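Match notes from the Kultano regional league, first division, one row per match. Read the caveats before you build anything on this.

## What's in it

- 307 matches, 2,556 goal and card events
- 62 matches with a full lineup for both sides
- `minute`, `event`, `club`, `player_id`, `source`

Liudmyla Nechyporuk typed the early rounds from paper referee sheets. Orysia Kuzmenko took over in August and checked them against club reports. The two sources disagree more than the clubs like to admit — Davo's own reports leave out bookings whenever they lose.

## Known problems

`minute` is soft. Referees round, and stoppage time is often written as 90. I wouldn't trust any "late goals" chart made from this file, including the one Flalero put in its season preview.

`attendance` was dropped in version 3. Aquino gave the same figure for every home match, and I don't believe it.
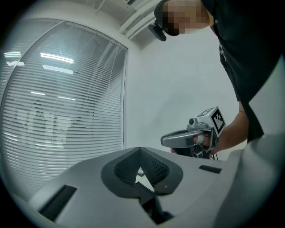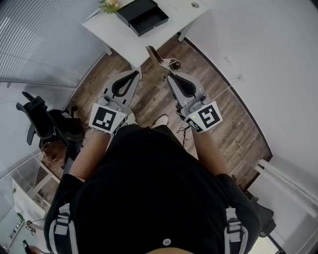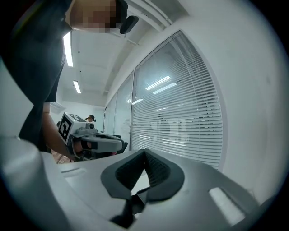
## Using it

Load `matches.csv` first, then join `events.csv` on `match_id`. Don't fill blank assists with zero. Blank means the sheet didn't say.

People keep asking for expected goals. There are no shot locations in here, so any number you get will be a guess with decimals. Corrections are welcome if you attach the referee sheet.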